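Norkham, the second album from drone duo Puveo, has 13 tracks and maybe 2 ideas – both good.

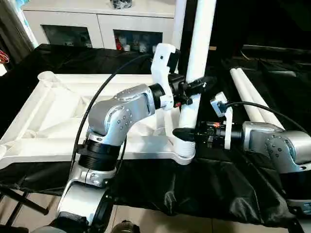
Barua disagrees, and wrote in to say the organ piece alone makes three.

Side B is slower, if you can picture that. 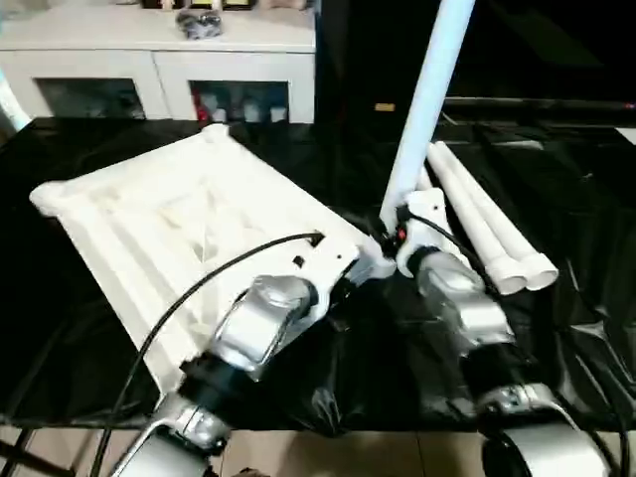 The live disc

Recorded at Bedgate in December, it mostly hums. The crowd coughs in key. By the closer I wanted a seat, even a scuffed white plastic one with slats, and a second pressing of 1,000 seems brave.
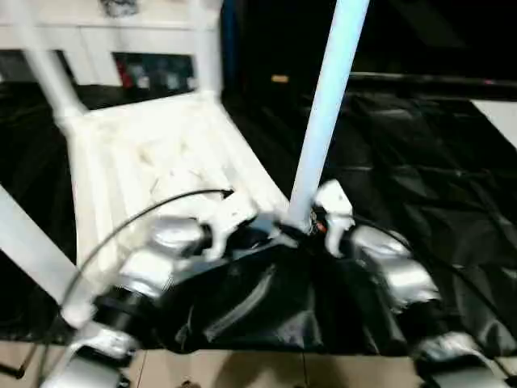
The bonus drone is the keeper. It sits on one organ chord and lets it fray, and it would suit a slatted plastic chair with scuffs on the seat.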